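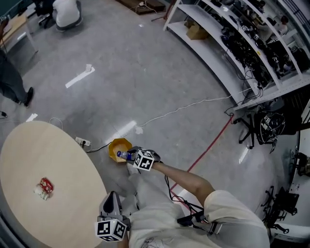

From: Jean Dunbar
To: cowie-growers
Subject: Re: Hard water and the seed trays

Amrit Chan wrote:

> My trays have a white crust on top again, and the seedlings in the
> back row are yellow between the veins. Same mix as last year, same
> window. The only thing I changed is that I water from the kitchen tap
> now, where I used to use the rain barrel. I sent a sample to the
> county and the hardness came back higher than I expected. Should I be
> adding vinegar? Somebody at the Sterer plant sale told me a cup per
> can and that sounds like a lot.
>
> Also, does anybody still have the spring order list? I lost mine.

Amrit,

A cup per can is far too much. Please don't do that. If you have done it already, flush those trays with plain water and let them drain.

The crust by itself is mostly harmless. It is what the tap water leaves behind when it dries off the surface. Scrape it off with a fork and put a thin layer of fresh mix on top. The yellowing is the part I would look at. When the mix drifts alkaline the plants have trouble taking up iron, and it shows in the new leaves first, with the veins staying green. If yours is in the old leaves at the bottom, that is more likely hunger, and a weak feed will do more good than anything you put in the water.

So look at which leaves before you do anything else.

If it is the new leaves, go back to the rain barrel for the seedlings and keep the tap water for the big pots. My barrel holds 50 gallons and the seedlings never get through it before the next rain. When I run short I mix half and half. I have done that for years with peppers and tomatoes and have not seen the yellowing come back.
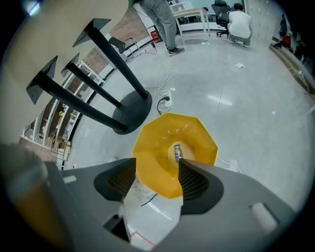

The softened water from the hot side of the kitchen is worse than the hard water, by the way. A home softener swaps the calcium for sodium, and sodium builds up in a tray with nowhere to go. If your kitchen tap runs through the softener, use the outside spigot. Most of the houses on our side of Cowie were plumbed with the spigot ahead of the softener, but check yours.

If you want to acidify anyway, get test strips first and go by the strip. Add a very little vinegar to a full can, stir, test, and stop when you are a bit under 7. It will drift back up over a day or two, so mix it fresh. I did this for one season and found it tedious.

Watering from below helps too. Set the tray in an inch of water, take it out when the surface darkens, and water from the top every few weeks to wash the salts down. I skipped the washing part one year and lost 100 lettuce plants – not a tragedy, but I had promised most of them.

On the order list: I have the one from April. The Ernora onions are on it, and so are the Flasorow beans, which did poorly for me in the clay but well for the people up the hill. I will send you a copy off list.

Does anyone else have a recent hardness number? Mine is years old and I would like to compare.

Jean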